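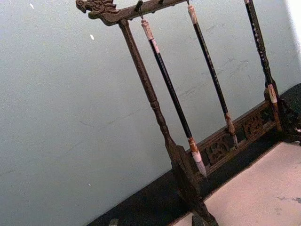
Virnmont, September 2024

How Brushes Are Made

A brush looks like a simple thing. It has a handle, and it has some hair at one end. But people have been working on brushes for more than two thousand years, and the best ones are still made by hand. A brush used for calligraphy, the art of beautiful writing, can take many steps to make.

What a brush has to do

Think about a pencil. The tip is hard, and the line it makes stays nearly the same width. A brush is different. If you touch the paper lightly with the tip, you get a thin line. If you press down, the hairs spread out and the line gets thick. When you lift up again, the hairs should come back together into a point.

So a good writing brush has three jobs. It has to hold a lot of ink. It has to let the ink out slowly. And it has to spring back to a point after every stroke. If the hairs are too soft, the brush stays bent. If they are too stiff, the line looks scratchy.

Whose hair is it?

Most writing brushes are made with animal hair. Goat hair is soft and soaks up a lot of ink. Weasel hair is springy and good for small, sharp strokes. Rabbit hair has been used too, and so have horse hair and badger hair. Many brushes mix two kinds. The maker puts the stiff hair in the middle and wraps the soft hair around it. The middle gives the brush its spring, and the outside holds the ink.

Some brushes today have nylon hair. Nylon is a kind of plastic. It lasts a long time and is easy to wash, but a smooth plastic thread doesn't hold ink as well as animal hair does. Some makers roughen or bend the threads to help with this.

Inside a workshop

Encarnación Segura makes brushes in a small workshop here in Virnmont. She learned the work from Nicanor Goicoechea, who ran the shop before her. The shop is called Cantero, and last year it made 1037 brushes.

The first step is sorting. The hair comes in bundles, and the hairs are all different lengths. Encarnación spreads them out on a table and puts them into groups. She throws away any that are broken or have a damaged tip. A tip that has been cut is no good for a writing brush. The hair has to keep its natural end, which gets thinner and thinner until it is too fine to see.

"Children who visit always ask if I trim the point with scissors," she says. "I never do. The point is already there. I only line the hairs up."

Next she combs the hair with a metal comb to take out the short, fluffy bits. These bits are called underfur. They would make the brush clump. Then the hair is cleaned to take off the natural grease. Greasy hair pushes water away, in the same way that water rolls off a duck. A brush like that would not pick up ink.

After that she wets the hair, lays it out flat in a thin layer, and rolls it up. This makes a small cone. She checks the point, unrolls it, takes out the hairs that are facing the wrong way, and rolls it up again. She may do this many times for one brush.

When the cone is right, she ties the bottom tightly with thread and seals it so the hairs can't fall out. Then it is glued into the handle. Many handles are bamboo, which is light and already hollow. Others are wood, and a hole has to be drilled in the end.

The last step is dipping the hair in a weak glue made from seaweed and shaping it to a point with the fingers. This is why a new brush feels hard. The glue protects the hairs until the brush is sold. Before you use it for the first time, you soften the tip in cool water and the glue comes out.

Big ones and small ones

Brushes come in many sizes. The smallest ones are used for tiny letters and for the whiskers of painted cats. The largest ones are as thick as a mop, and the writer has to stand up and hold them with two hands. The biggest brush at Cantero weighs 40 pounds when it is full of ink. It is used once a year, on a sheet of paper laid out on the floor of the town gym.

Why brushes are hung up

A wet brush should dry with its hairs pointing down. If you stand it in a jar with the hairs up, the water runs down into the handle. Over time the water loosens the glue, and wood or bamboo can split. The hairs may start to fall out.

That is why many writing brushes have a loop of string at the top of the handle. The loop goes over a peg or a hook on a rack. Some racks are very plain. Others are carved, and a dragon's head at the end of the top bar is a popular choice. In Chinese stories, dragons bring rain and live in rivers and seas.

How to look after a brush

Wash your brush as soon as you finish. Use cool water, because hot water can soften the glue that holds the hairs in. Don't use soap on animal hair unless an adult tells you it is a gentle kind. Press the hairs softly between your fingers until the water runs clear. Then shape the tip into a point and hang the brush up.

Don't put the plastic cap back on a wet brush. The cap is only for new brushes. It traps the water, and the hair can get moldy. It can also bend the hairs if you push it on crooked.

Words to know

Bristle: a short, stiff hair. Pig hair is often used for bristle brushes, which are good for thick paint.

Calligraphy: beautiful writing done by hand.

Ferrule: the metal band that holds the hair on a paintbrush. Most calligraphy brushes don't have one.

Underfur: the short, soft hair close to an animal's skin.

Try it yourself

Find two old paintbrushes, one soft and one stiff. Dip both in water and draw a line with each one on a piece of dark cardboard. Press lightly at the start of the line and harder at the end. Look at how wide each line gets, and check which brush goes back to its shape first. Draw more lines without dipping again to find out which one holds more water.

Text by Yolanda Soler. Checked by Purificación Llorente.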